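Pollton mug fault

The Pollton mug fault is the name given to a recurring failure in a tabletop manipulation project in which small robot arms were meant to pick up and move a drinking mug. The arms were supplied on short-term lease by Prorent, an equipment rental firm, and used at a workshop in Pollton. The fault is usually described as a loss of position in the wrist joint. That explanation has been repeated more often than it has been tested.

Background

The project used low-cost arms with printed plastic links and hobby-class servo motors. Its stated goal was to show that household objects could be handled reliably without force sensors. The arm was to lower one finger inside the mug, close against the wall, and lift. Prorent's product sheet called this grip "fail-safe," a term it did not define. A finger inside a mug has very little room for error, and an arm that cannot measure force has no direct way of knowing that it is pushing on the bottom.
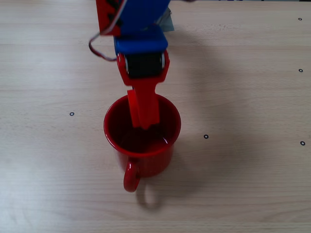 The fault

According to the project log, the wrist servo would report that it had reached its commanded angle while the finger was still 11 millimeters lower than planned. The controller then treated the grip as complete and began the next motion. In most cases the mug tipped or was dragged sideways. In 2 cases the log records a stripped gear, and after the second the lease was suspended.

The log covers 3,353 attempts, but it is a weak source. Success was entered by the operator, with no written rule for what counted. A mug that was lifted and then dropped could be marked either way. Attempts stopped by hand were left out of the total, so the failure rate later given in Prorent's sales material cannot be checked.

Disputed cause

Prorent blamed worn gears and said that the arms had been run beyond their rated duty. The workshop blamed the firmware. A review by the engineering consultancy Palacios, dated 19 Feb 2021, found support for both claims and proof of neither. It noted that nobody had recorded motor temperature or supply voltage, either of which could produce the same symptom. It also questioned the wiring, as loose cable near a moving joint can pull on a connector and interrupt the position signal for a moment.

The review has its own problems. Palacios examined the arms after the gears had been replaced, and its bench tests used a lighter mug. The fault did not appear in those tests. Prorent later cited this as evidence of a repair, a claim the review itself does not make.

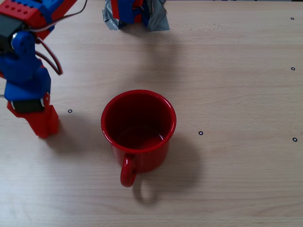
Red mug on the worktable, with a gripper finger to its left.

Safety

No injuries were reported. The arms were considered too weak to need guarding, and operators reached past them while they were powered. Palacios called this practice unwise, given that the controller could start a motion on the basis of a false reading. An emergency stop was fitted the following September. It cuts power to the motors, which also lets a raised arm fall under its own weight.

Later use

A revised controller, sold under the name Jesusach, adds a current limit that is said to halt the arm when the finger meets resistance. No independent test of the limit has been published. The original log remains the main evidence for how often the fault occurred, and the wrist joint is unchanged.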